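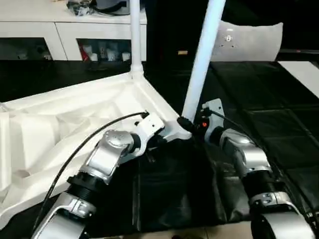

Figure 3. White moulded chair base on its side on the black padded mat, with the light grey seat shell to the right and the low storage cabinet behind.

4.2 What happens when the base goes on its side

I came to this part of the study with a pretty firm opinion, and I should own up to it. I've put together a lot of flat-pack chairs over the years and I always worked with the base standing up, the way it would end up in the room. So when Nyokabi Mfaume suggested we let people choose for themselves, I figured most would do as I do. They didn't! Most of our participants tipped the base over before they had even finished reading the first page of the instructions.

Figure 3 shows the base in that side-lying position. What I like about it is how much of the moulding you can get at — the ridges and faceted surfaces that are normally down near the floor are suddenly at a handy height, and so is the hollow recess at one end. Several people told us they used those ridges to work out which way round the part was meant to go (the instruction sheet, I'm sorry to say, was not much help with this). One woman said she "read it with her thumbs," and I've borrowed that phrase in every talk I've given since.

The padded mat matters more than I expected. In our March pilot we used a bare bench, and people handled the base very gingerly, holding it up off the surface with one hand while they tried to work with the other. Once the mat was in place they just put the thing down and leaned on it. Godfrey Kimaro had been asking for a mat from the beginning, so he was fairly pleased with himself.

The seat shell was a different story. It's a curved piece with small round mounting holes near the top, and those holes are easy to lose track of when you're looking at the shell from the wrong side. People picked it up, turned it over, put it back, then picked it up again. We logged this as "re-orienting" following the scheme in Section 3, and it took up far more of the session than I would have guessed. A bit of colour around the holes might fix it, and we've passed that on to the folks at Skoletti.

I also want to say something about the long uprights, which I had left out of the first coding scheme completely. With the base tipped over, anything tall and thin becomes something you have to reach around, and people's elbows ended up in some very odd places. A few of them shifted the whole base along the mat to get a clearer run at the joint they wanted. Others stayed put and walked around to the far side of the bench instead. I couldn't find any link between that choice and how much assembly experience they'd reported, though I'd want a bigger group before I said so with any confidence.

Small parts are covered in Section 4.3, along with the trouble we had with the Craddock fasteners.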